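Grismont kitchen cell: maintenance meeting
Minutes, October

Present: Kendra Caron (chair), Keegan McIntyre, Wayne Penner, Kirsten Gagnon (minutes)
Apologies: Colleen Caron

1. Minutes of the last meeting

Agreed with one correction. The spare wrist connector is held in the Thibodeau store and not in the cell cupboard. Kirsten to amend.

2. State of the cell

Keegan reported on the freezer drawer task as it is now set up, with the two-armed unit working between the drawer and the counter.

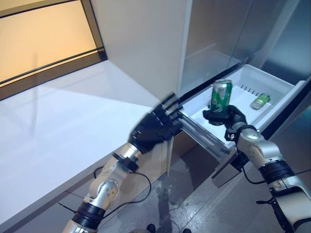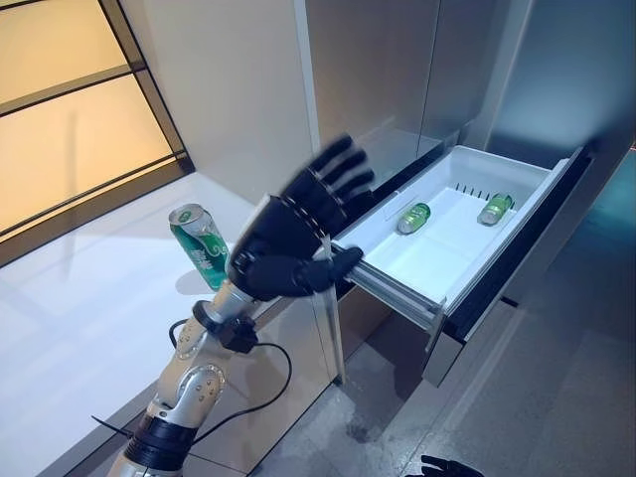
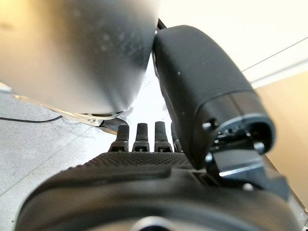 Drawer and counter work from the first two, hand from the third.

3. Cables on the arms

Wayne asked that the cable loops at the wrist and elbow be looked at before the next long run. They hang clear of the arm and he is worried about one catching on the drawer rim or the slide rail when a hand goes in low. Keegan said the slack is needed for full wrist turn and that a short loop pulled on the connector when it was tried in the spring. Agreed to keep the length and add a soft clip on each forearm. The clip must not sit over a joint band.

Action: Wayne to fit clips and run each wrist through its full turn by hand, power off, before the cell goes back on.

4. Fingers, thumb and grip pad

The hand is due its check at run 111. Keegan will go over the screws on the thumb end cap and mark each one with paint pen so that any movement shows up later. Kirsten asked if dust on the thumb matters. Keegan said a little does no harm but the textured pad on the palm should be brushed out, dry brush only. The solvent wipes bought from Heda are not to be used on the hand at all — they leave the rubber tacky.

Kendra asked about the wrist camera. Keegan said it still has a fair view of the fingers, but anything held close to it goes soft, and he does not want the focus touched until the hand check is done. Otherwise there will be two changes in one go and no way to tell them apart.

Action: Keegan, hand check and brushing. Results to go on the Gestari sheet as usual.

5. Drawer and slide rail

The drawer has to come out to the same point each time or the reach into the back of the bin is wrong. Wayne has found a little side play in the rail and thinks a fixing has worked loose. He would like to take the bin out, tighten the rail and reset the stop. Kendra agreed, provided the arms are parked and locked off first. Bin position to be taught again afterwards, not just nudged in the settings.

There was a short discussion of marks on the floor near the drawer. It was not settled whether these are stains or come from the drawer. Wayne will mop the area and lay paper under the drawer overnight.

Action: Wayne, rail and floor. Keegan, teach the bin position.

6. Cans

Kirsten has had a query from Colleen on whether dented cans can stay in use. Agreed they cannot. A dent changes how the fingers close and the log then shows a grip fault that has nothing to do with the hand. Full cans and empties to be kept apart in the store.

Action: Kirsten to reply to Colleen and label the shelves.

7. Lock-off key

The key was left in the panel on 2 occasions. Kendra reminded everyone that it goes back on the hook by the door, including over lunch.

8. Any other business

Keegan will be away for 3 days after the hand check. Wayne to cover, with Kirsten as second person for any work inside the guard line.

Next meeting at 10.30 in the small room. Wayne to bring the rail drawing.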